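Aswood Clinics records project
Progress report to the Silholm Fund
10 Jun 2024

Short one this time, sorry, we are mid-move at Ellwood and half the office is in boxes.

Where we are. Scanning of the old paper charts at Ellwood is done apart from the oversize sheets (heart tracings, growth charts, that sort of thing). Those need the wide scanner and it is still at Dredurau. 146 boxes went in, all logged, all signed back out to storage. Four boxes had charts filed under the wrong birth year. Fixed, and the index now matches the shelf list.

Referral letters. Biggest change since the last report. Letters now go straight from the front desk scan to the doctor's inbox, no paper tray in between. Target was same-day for urgent ones. Ellwood is meeting it. Dredurau is not, mostly on afternoons when there is one person on the desk and the phone goes all the time. We have asked the clinic manager there to move the scanning slot to before lunch. Will know more next month.

Training. 43 staff have done the basic session, 30 of those have also done the second one on privacy and release of records. Night staff still to do. They cannot come to a daytime session and we should of planned for that in the first place. Running two late ones at Dredurau, dates to be confirmed. 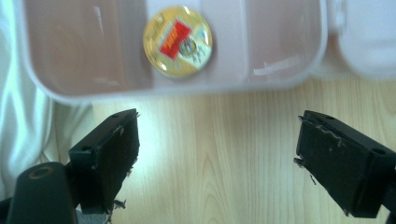 Indicators. You asked for fewer and clearer, so we cut the monthly sheet down to 4: time to find a chart, letters filed the same day, duplicate records open, requests from patients answered on time. Time to find a chart is well down at Ellwood. Duplicates went up, which looks bad on the sheet, but the new matching check is finding old ones that were sitting there before. Expect it to stay high over the summer and then drop.

Money. On budget overall. Storage came in under, overtime over, they nearly cancel out. We would like to move what is left of the storage line into training to cover teh late sessions. Form attached seperately, needs your OK before we book.

Problems. The consent form still exists in two versions and both are in use. The legal review is with the Aswood head office, chased twice. Until it comes back we are scanning both and tagging which is which. Slow but safe.

Next. Oversize sheets, night staff, clear the worst of the duplicates, start on the Dredurau basement files. Full figures with the October report.

Aswood records office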